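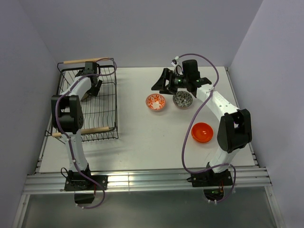
One respondent in Durnow wrote that she had stopped drying by hand years ago and now "just lets the rack get on with it", although bowls always came out with water in the foot ring. Similar remarks came up in most of the 20 households that returned the diary, and they shaped the way the next part of the study was set out.

4.2 Small bowls and the open wire rack

Households in Durnow and Restby kept a diary of hand washing for 8 weeks, ending in May. They noted what was washed, where it was put afterwards and when it was put away. Racks fell into two groups: moulded ones with fixed slots, and open wire ones with no marked place for anything. Plates gave little trouble in either. Small bowls were the item most often moved again after first being set down, and the difference between the groups was clearest here.

In the open wire rack the bowl can go in at almost any angle. Respondents described three habits. Some turned the bowl fully upside down on the wires. Some leaned it against the back rail or against a larger item. Others stacked bowls inside one another at a slant, usually when the rack was already full. The first habit was the most common in Restby, where several kitchens had a cloth laid under the rack. The diaries do not let us say whether the cloth led to the habit or followed from it.

Handles matter more than we had expected. A rack with a handle front and back can be lifted with its load and carried to a shelf, and respondents who owned one wrote of doing so. Those with a plain wire edge tended to empty the rack where it stood. A raised back rail was also used as a rest for bowls, which the wording of our diary form had not allowed for. These entries were coded as "other" and read through again by hand.

Figure 3. Open wire rack with light wooden handles at front and back, shown empty in both views. The small bowls on the white surface can be seen in the second view. 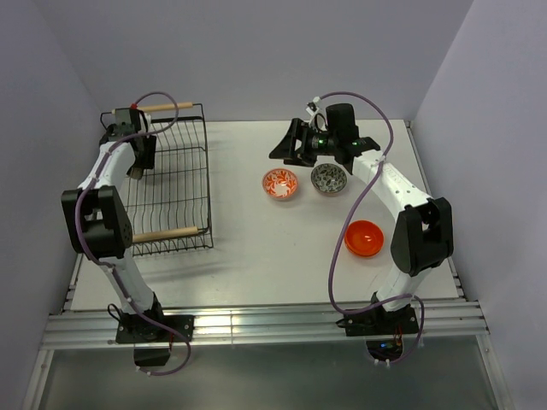 Around 400 diary entries dealt with bowls alone. We left out those where the bowl was dried with a towel straight away, and those where a different rack had been borrowed or bought part way through. One Restby household changed to a moulded rack from Trương in the second week, and its later entries are treated separately in section 4.3.

Washing-up liquid was not controlled. Most households used Ciltine or whatever was already by the sink, and we found no link between the liquid and how bowls were placed. Kitchen size was recorded only as small, medium or large, by the respondent's own judgement.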